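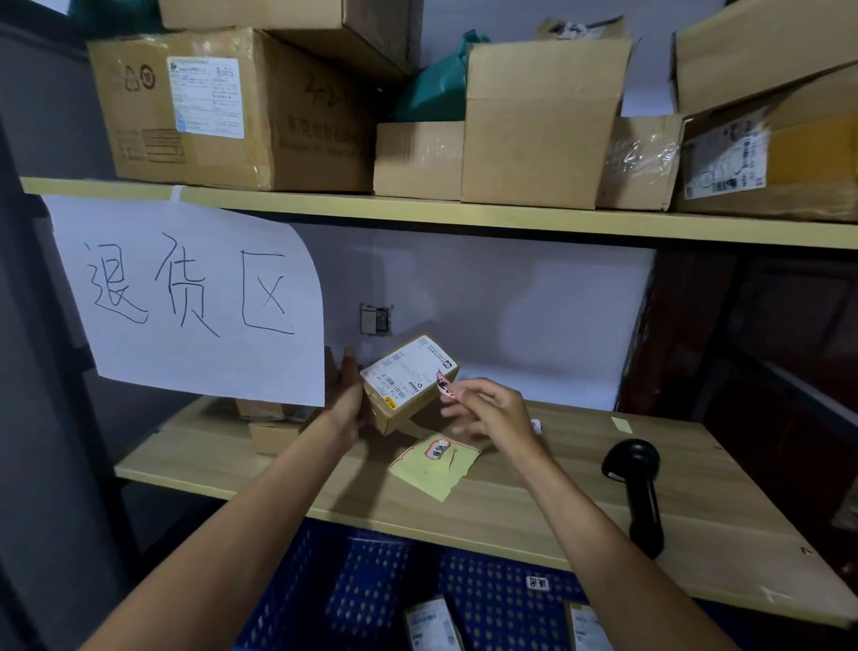
Support > Receiving and Inventory > Closed tickets

Duplicate receipt lines after label printer driver update

Product: Giltlow Stock, desktop client
Site: Drisness parts store
Opened by: Aoife Brophy
Opened: 2/9/19
Priority: Normal, raised to High on second update
Status: Closed, fixed by configuration

Summary as submitted

Since the printer driver was updated on the receiving PC, some inbound parcels are posted twice. The second line has the same purchase order, the same item and the same quantity, but a different receipt number. Stock on hand is then double what is on the shelf. It does not happen on every parcel. Restarting the client makes no difference. Restarting the PC clears it for a while and then it comes back.

We receive from several suppliers. The duplicates are nearly all on Curnard orders. I have attached the receipt journal and the client log for the same period.

Support, first reply

Thank you for the journal. Please confirm the following:

1. Client version, from Help, About.
2. Whether the scanner is connected by USB or through a serial adapter.
3. Whether "Post on scan" is turned on under Receiving Options.
4. Whether the duplicates have the same user name as the originals.

Please do not delete the extra receipts yet. Reverse them with a correction entry if you need the stock figure right for picking. A deleted receipt leaves a gap in the numbering and we lose the time stamp.

Customer update

USB. "Post on scan" is on and always has been. Same user name on both lines. The version is the one that came with the November maintenance release.

I went through the journal and the gap between the original and the duplicate is nearly always the same. The log shows it as 900 ms. A person cannot scan twice that evenly, so I do not think this is the operator pulling the trigger twice.

Support

Agreed, the spacing is too regular for a manual double scan. There are two usual causes of a repeat at a fixed interval:

a) The scanner is in continuous read mode and sends the same code again when its same-symbol timeout runs out.
b) The client does not get an acknowledgment from the print queue and retries the whole transaction, including the posting.

To separate them, open Notepad on the receiving PC, click in the window and scan one label. Hold the trigger down and count the lines.

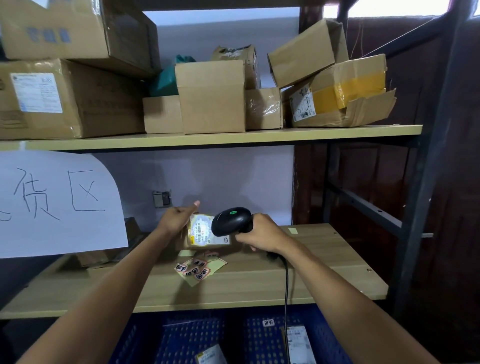 If only one line appears in Notepad, the scanner is sending once and the fault is in the client or the queue. If two or more lines appear, reset the scanner to single read with the setup sheet, then repeat the test before changing anything else. Do one change at a time and note the result of each, otherwise we will not know which one worked.

Customer update

One line in Notepad, every time, on every label I tried. Trigger held or released, same result. So not the scanner.

I also tried a different USB port and got duplicates again on the next Curnard order. Please raise the priority. We had a pick fail because the system said there were two of a gasket set and there was one.

Support

Priority raised. Please pause the receiving label queue (Devices and Printers, right-click the printer, Pause Printing), then receive one Curnard line and tell us what the client does.

Customer update

With the queue paused the client hangs on "Sending label", then posts a second receipt, then shows error 2-800, "Label job not confirmed". With the queue running I never see the error, but I still get the second receipt on some lines.

Support

That reproduces it. Error 2-800 is raised when the retry has also timed out. When the queue is slow but working, the first attempt times out and the retry succeeds, so there is no message and you are left with the extra line.

The new driver turns on bidirectional support by default. The client then waits for the printer to report the job as finished, where it used to wait only for the spooler to accept it. Curnard orders use the long put-away label with the graphic, which takes longer to render. That is why they are affected and the short labels mostly are not.

The reboot helps for a time because it clears old jobs out of the spooler.

Resolution steps

Step 1. Close the Giltlow client on the receiving PC. Check in Task Manager that the process has ended.

Step 2. Open Printer Properties, Ports tab. Clear "Enable bidirectional support". Click Apply.

Step 3. On the Advanced tab, select "Start printing immediately". Clear "Keep printed documents".

Step 4. Stop the Print Spooler service, empty the spool folder, start the service again.

Step 5. Start the client. Under Receiving Options, Labels, set "Confirm job by" to Spooler. Leave the retry count alone.

Step 6. Receive several lines with the long label and check the journal after each one.

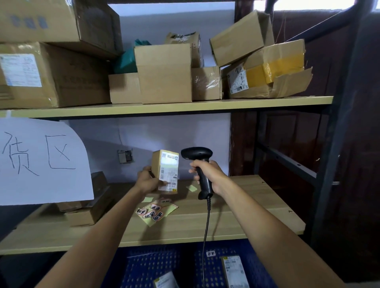 Step 7. Correct the existing duplicates. Run Reports, Receiving, Same Order Same Quantity, and compare each pair with the packing slip. Some pairs will be genuine split deliveries - do not reverse those.

Customer update

Steps 1 to 6 done. In step 2 the check box was grayed out until I opened the properties as administrator, so you may want to add that. No duplicates on the Curnard lines received since. The label prints a little sooner too.

Step 7 is done except for one pair I can't match to a slip. It came through Athanasiadis as freight agent and the slip has the agent's reference on it and no order number.

Support

Administrator note added to the steps. For the unmatched pair, look at the "Source" field in the journal detail. A line created by a retry has R in that field. A normal line has it blank.

Customer update

Second one has R. Reversed. Stock agrees with the shelf. Can the client be changed so it does not post again when only the label has failed?

Support

Logged as a change request against the receiving module and linked to this ticket. No release date yet. Until then, check the bidirectional setting again after any printer driver update.

Ticket closed with customer's agreement.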